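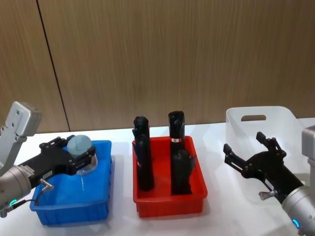
Home Courses Handouts Contact

Sorting and Grouping, Session 6
Tutor: Zuweira Baidoo, Stanadton Evening Classes

Welcome back, everyone, and thank you for the lively talk on Tuesday - I enjoyed it so much that we never got to the second half! We'll pick up where we stopped, with how a library decides where a book belongs.

The old parish library at Juvbridge had 1680 books and just 11 headings, so a book on beekeeping might sit under Farming or under Nature, depending on who shelved it. Have a think about which you'd choose, and why a reader might look in the other place first (I still change my mind on this one).

For next week, please read chapter 6 of Osei, up to page 201, and bring a short list of headings for your own shelves at home.

3 comments Share 11

We use cookies to improve this site. Accept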